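Moving the planner off the old laptop

24/06/2024

I spent most of the weekend pulling the motion planner off my old laptop and onto the desktop under the bench. The software is a fork of Bokar with my own launcher on top, which I call Quispe. Nothing about the arms themselves has changed. I wanted the control loop and the camera processing to stop fighting over the same four cores.

Perception came first. The wrist camera node used to grab frames whenever it felt like it, and the planner would get a stale one every so often. Now every frame gets a timestamp on capture and anything older than 49 milliseconds is dropped. I also redid the mask that hides the fingers. The pads are dark and rough and their outline is ragged, so a straight-edged mask kept leaving bits behind that the detector reported as small objects. The new mask is drawn by hand with a margin of 15 pixels. Glare on the wood grain is still a problem, and I've only raised the threshold for now.

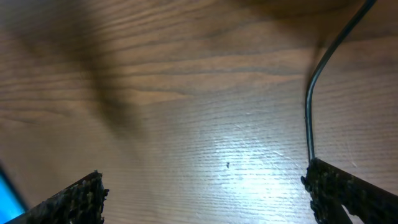

Two arms, one planner

The bigger job was collision checking. I had been planning each arm separately and hoping for the best. Quispe now hands both arms to the planner as a single model, with the bench rail as a fixed body. It samples up to 2000 states before it gives up, and on the desktop that takes almost 13 seconds in the worst case. Most plans come back well before then.

Cables aren't modelled at all. I tried wrapping them in fat capsules back in December and the planner refused to move anywhere, so I took them out again. For now there's a keep-out zone over the power strip and a limit on wrist rotation.

The grasp state is next. The left gripper can be holding a phone while the right one is empty, and the planner should grow the left arm's collision shape to match. At the moment I set that by hand in the config file, and I forget. I'll push the branch once the attach and detach calls work.
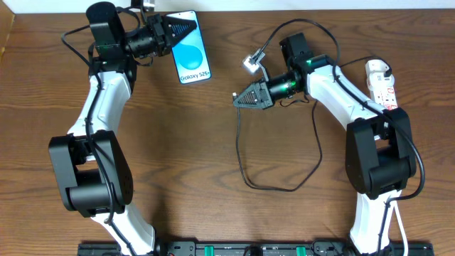 Both arms over the bench, with the phone at the left gripper.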